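Clarkley Housewares Support
Ticket: Black tray leaves marks on fruit and tabletop
Product: Drolto open tray, black
Opened: 16th October
Status: Waiting for customer

Customer wrote:
I have 3 of these trays and use them on a big brown table for sorting fruit. Bananas left in the tray overnight get a dull gray smear on the side that touches the floor of it. The same gray comes off on a white cloth. The first tray was bought in March and never did this. The two newer ones both do.

Support replied:
Please wash one of the newer trays in warm water with dish soap, dry it, and wipe the inside with a white cloth again. Do not use a scouring pad. Let us know if the inner walls are still shiny or have gone flat.

Customer wrote:
Washed it twice. The cloth picked up a little gray the first time and none the second. Walls are still shiny. I put one banana back in along the right side and kept the small dark purple fruit out on the table, as it is too dark to show a smear anyway.

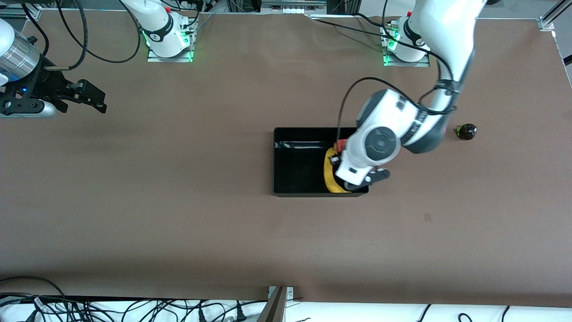 I will leave the banana until tomorrow morning and check the underside. The other new tray has not been washed, so I can try the same thing in that one if you want to compare.

Support replied:
Yes, please do both. If the washed tray stays clean, wash the other one the same way and we will close this. If it marks again, we will replace both.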